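Hi Zulmira,

June update on the Gillgate walking group, as promised (sorry it's a bit of a ramble!).

We're up to 20 regulars now, and the Sunday walk has got so popular that Warrick has split it into a fast lot and a chatty lot. I'm with the chatty lot, obviously. We've tried three new routes, and the canal one was the clear favourite – flat all the way, with benches.

**Money:** we've spent £3248 of the grant so far, mostly on first aid training and the minibus. Piroska has the receipts if you'd like them.

**Still to do:** seven people want a shorter route for bad knees, so Orest is mapping one past the allotments. I'd also like to sort out drinks for the hotter days, as a few people keep setting off without any.

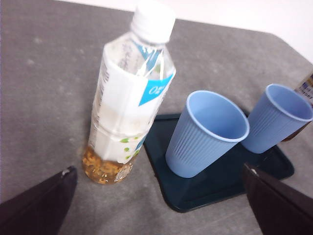 *Drinks for summer walks: a bottle with a screw cap.*

More next month!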